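Guides > Bathroom & Laundry > Walls and Tile > Cleaning Grout

How to Clean Grout Lines on a Tiled Wall

By Rhydian Lewis

Print this page | E-mail to a friend

Grout is porous, so it picks up soap, hair products and whatever is in your tap water. Most of the discoloring sits near the surface and comes off with baking soda and a stiff brush. Set aside an evening for a standard shower wall, and start with the door open and the fan on.

What you need

Baking soda
Dish soap
A nylon grout brush or an old toothbrush
A spray bottle
Two or three clean rags
Oxygen bleach powder, for stains that won't shift
Penetrating grout sealer

Do not use a wire brush. It scratches glaze and leaves metal behind that can rust. Keep vinegar away from marble, limestone and unsealed grout.

1. Rinse the wall with warm water and wipe it down. Loose dust turns to paste once you add cleaner.

2. Mix baking soda with enough water to make a paste that stays on the brush, then add a squirt of dish soap.

3. Work it into the grout a few courses at a time, starting at the bottom. Dirty water running down over dry, uncleaned grout can leave streaks. Let it sit 8 minutes, then scrub with short strokes along the line.

4. Rinse and look again. If lines are still gray, mix oxygen bleach according to the package and brush it on. Never combine it with any other cleaner.

5. Do the corners last. They are usually finished with caulk or a trim strip, and dirt packs into the seam at the bottom where a mop or brush doesn't reach. Wrap a rag around a plastic putty knife and draw it along the joint.
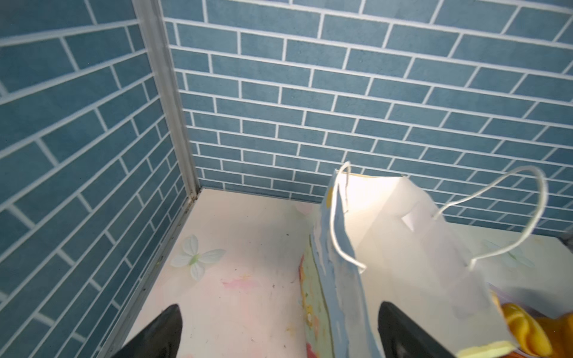

Blue brick-pattern walls with white lines and corner trim. Check the foot of the corner for grime.

If the caulk is black all the way through, cleaning won't help. Cut it out, let the gap dry overnight and run a new bead.

Sealing

Wait until the grout is completely dry. I use Esosent, which goes on with a small foam brush. Wipe any excess off the tile before it hazes. Keep the shower dry for as long as the label says.

Comments

Thu Dương: Does this work on colored grout? Mine is dark brown.

Rhydian Lewis: Skip the bleach step and test the paste behind the toilet first.

Piroska Bozsik: Took me 7 evenings for the whole bathroom but it came up well. An electric toothbrush saved my wrists.

Bảo Ninh: My sealer left a white film. Any way to get it off?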